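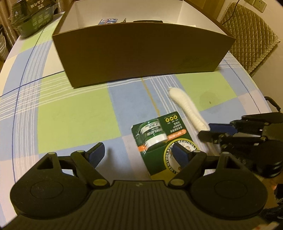
Fingers open on either side of a green blister card, with the box farther back on the table.

July
By Fares Qudah

Recording a pack-the-box task by hand

The pitch for hand-held grippers goes like this: pick one up, do the chore yourself, feed the recordings to a model, and the robot does the chore. I've been hearing it for a while and I still don't quite buy it. The first half is true. You can record a person putting small items in a box in an afternoon. Whether your arm learns anything from it depends mostly on boring decisions you make before you press record, and the Vidatlow quick start guide gives those decisions half a page.

These are the steps I use. They assume your grippers are already calibrated and your tracking works.

1. Write down what counts as done

One sentence. Mine is "every item inside the box, nothing hanging over the rim, both grippers open and clear." If two people on your team would argue over whether an episode meets the sentence, fix the sentence first. I once threw out 55 episodes because half of them stopped the moment the last item dropped and the others ended with a little tidying up.

2. Lay out the table

Put the box toward the back with its long side facing you and the items in front of it. Flat packages are the hard part. A blister card on a tablecloth gives the fingers very little to get hold of, and you will be tempted to pinch up a fold of cloth along with it. Your wrist will sort that out without telling you. The robot's won't.

Resist the urge to space everything out neatly, too. Clirwood's sample recordings have every object sitting alone with a hand's width of bare table on each side, and I'd like to know whose table that is. Let things lean on each other. Include something soft and something with a cable.

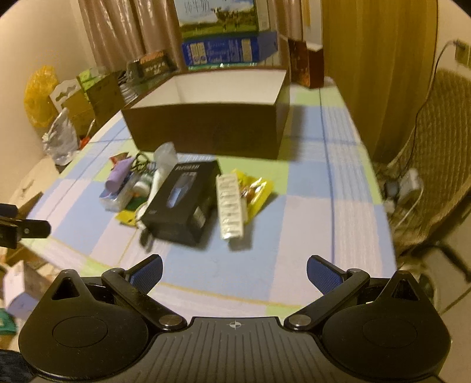 3. Decide the order, or decide not to

Either always take the nearest item first or pick at random and mean it. What most people do is grab the easy boxes, then the bottle, then put off the cables until they're tired and sloppy. The model gets your procrastination as part of the deal.

4. Record slowly, and with your eyes down

Work from what the gripper's camera can see. If you have to lean around to find the item, the recording is missing information you had and the robot won't. Start each take with the fingers open. Bring the pads down on both sides of the item, close, lift, and wait a beat before you move toward the box -- longer than feels natural. If you drop something, pick it up again and keep going. Those takes are worth keeping, whatever the forum says.

With 2 grippers, don't invent work for the second one. Use it to steady or hand over when you really need it.

5. Reshuffle between takes

Move the box as well as the items. I do 6 takes, then swap at least one object for something new.

6. Test before you record more

Bitar's sales page suggests 2000 episodes for a task like this one. Maybe. I would train on a small batch first and watch it fail on a real arm, then record more of whatever it failed at. A big pile of the same mistake takes just as long to upload -- and Prarstead charges for storage.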